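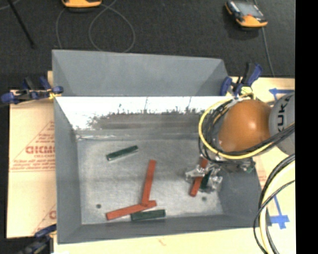 How to Set Up a Toy Swap Shelf (and Keep It Going Past the First Month)

If your house is anything like mine was, you have toys in the living room, toys in the hall closet, and a mysterious layer of toys under the couch that only comes to light when you move. Meanwhile the kids play with the same handful of things and ask for something new every time you go near a store. A swap shelf helps with both problems, and it costs next to nothing to start. I've been running one in Dollurby with my neighbor Elsa Öberg for a good while now, and people write to me often enough asking how we do it that I thought I'd better put it all in one place.

Pick your spot first

You want somewhere people already walk past. Ours began in the laundry room of our building, and I still think a laundry room is hard to beat, since everyone ends up waiting there anyway. A library entrance, a church hallway or a covered porch will do nicely too. Ask whoever is in charge before you carry anything in! Get the yes in writing, even if it's just a text message, so you have it when the building changes hands.

A low bookcase is all the furniture you need. Four shelves is plenty. If it's taller than a child, screw it to the wall, and please do that on the very first day, before anything goes on it.

Decide what you'll take

This part is worth being a bit fussy about. We say yes to blocks, wooden puzzles with all their pieces, cars, dolls, play food, board games and picture books. We say no to anything with a cracked battery door, anything painted that's flaking, car seats, and stuffed animals (I know, I know, but they're so hard to get properly clean, and we had a whole mountain of them by the second week). Magnets small enough to swallow are a firm no, and so are button batteries if the cover doesn't screw shut.

It's also a good idea to look up recalls before an older toy goes out. Type the name and the maker into the recall search and you'll have your answer in a minute or two. If you can't tell who made it, leave it off.

Washing and sorting

Set aside one evening for the first big batch and invite a friend over, because it goes faster with company and a pot of coffee. For hard plastic, use warm water and ordinary dish soap, then rinse and spread everything out on old towels overnight. Don't rush the drying. Hollow toys hold water for ages, so squeeze them out and stand them with the hole facing down.

Unfinished wood should never be soaked. Wipe it with a damp cloth, then with a dry one, and leave it somewhere airy.

Once everything is dry, sort it by kind and bag up the small sets. We use clear zip bags with a slip of paper inside saying what's in there and what age it suits. Building blocks I sort by size and never by color, as the children mix the colors again within the hour. Puzzles get put together once before they're bagged, every single time. It's a little tedious, but Elsa does hers in front of the TV and swears it's restful.

The rules, such as they are

Keep the sign short. Ours reads:

Take one, leave one if you can.
Clean and complete, please.
Baby toys on the bottom shelf only when they're too big to swallow.
Questions? Ring Elsa or Liv.

We don't keep track of who takes what. Some families take more than they bring, and some bring a whole trunkful in October when they're clearing space for winter boots, and it evens out well enough.

Looking after it

Plan on one short visit a week. Straighten the shelves, pull out anything broken, and wipe everything down. If the same item has sat there for three visits, take it home and bring it back in a couple of months. You'd be amazed how often it goes straight away the second time around.

Keep an overflow box at home, too, so you can refill after a busy weekend. Mine lives under the stairs and is usually fuller than I'd like. When it gets silly, I call the preschool on Holmgren Street and ask what they're short of.

If you start one of your own, do write and tell me how it goes, and I'd dearly love to hear what you put on your sign.

Liv Björklund

Contact: Liv at the Dollurby Swap Shelf | © Dollurby Swap Shelf | Back to top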